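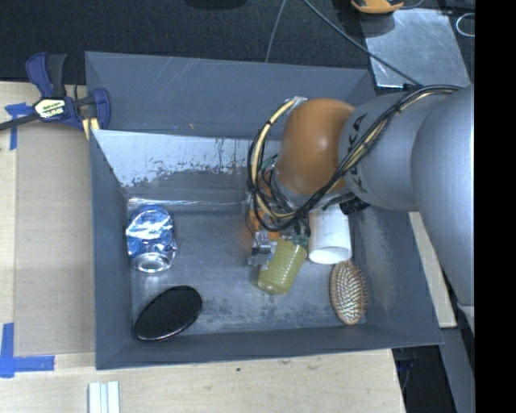 Esbridge, Jun 20, 2026 - Growers, buyers and shippers from the cocoa and vanilla trade spent two days at the Louro fair here, where most of the talk was of prices, drying costs and new rules for tracing a crop back to the farm.

The fair filled both floors of the old customs building, with 31 stands on the upper level given over to farm cooperatives. Drandia, a buyer of raw beans, had the largest space and ran tastings every hour. By noon on the first day the line reached the stairs.

Safta Jitaru, who runs the drying program at Bomavby, told a morning session that small farms lose too much of the harvest between picking and the first sale. Her group worked with 1363 farms last season, up from 1167 the year before. Most of them now share covered drying beds.

"The beds are cheap. Getting the beans to them the same day is the hard part," she said.

Warrick Ngata, a freight broker, spoke after lunch on port delays and storage fees. He expects charges to rise again in September and advised sellers to settle contracts before then. Several growers disagreed - they would prefer to wait for the main crop.

The vanilla session was shorter and had few buyers in the room. Coffee was served in the courtyard, and the doors closed at six. Organizers put attendance over the two days at 1703.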